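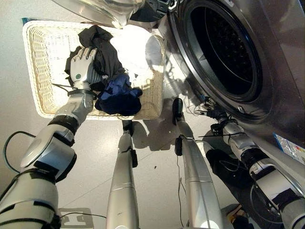

Una tarde sin coches en la calle Kedier
Informe del proyecto de participación vecinal
Autores: Jarrah Prendergast, Kane Mudgway y Bronwyn Hollis
Tutora: Tamsin Prendergast
1 de abril de 2019

1. Cómo empezó todo

Cuando nos propusieron estudiar un espacio público de Clunuvar, los tres pensamos enseguida en la calle Kedier, por la que pasamos casi a diario camino del instituto y que, con tanto coche aparcado, apenas deja sitio para pararse a charlar. Queríamos saber qué pasaría si se cerrara al tráfico una tarde al mes, entre la plaza Kingi y el mercado Stollel — unos pasos nada más, 475 metros.

2. Lo que hicimos

Repartimos 500 cuestionarios por los portales y los comercios, y nos devolvieron 124, con muchas notas escritas a mano en los márgenes (¡algunas larguísimas!). También hicimos cuatro entrevistas. La más larga fue con Fletcher Sheehan, que lleva la frutería de la esquina y nos tuvo casi toda la mañana entre cajas de naranjas, contándonos cómo era la calle cuando todavía se jugaba en ella.

3. Lo que nos dijeron

A la mayoría le gusta la idea, sobre todo a las familias con niños pequeños. Las dudas vienen de los comerciantes, que temen por la carga y descarga, y de las personas mayores que dependen del autobús. Una vecina nos pidió bancos con respaldo y sombra, y nos pareció tan sensato que lo añadimos a la propuesta.

4. Propuesta

Pedimos al ayuntamiento una primera prueba a finales de abril, con el reparto permitido hasta el mediodía y la parada del autobús trasladada a la plaza. El plano y el modelo de cuestionario van en los anexos.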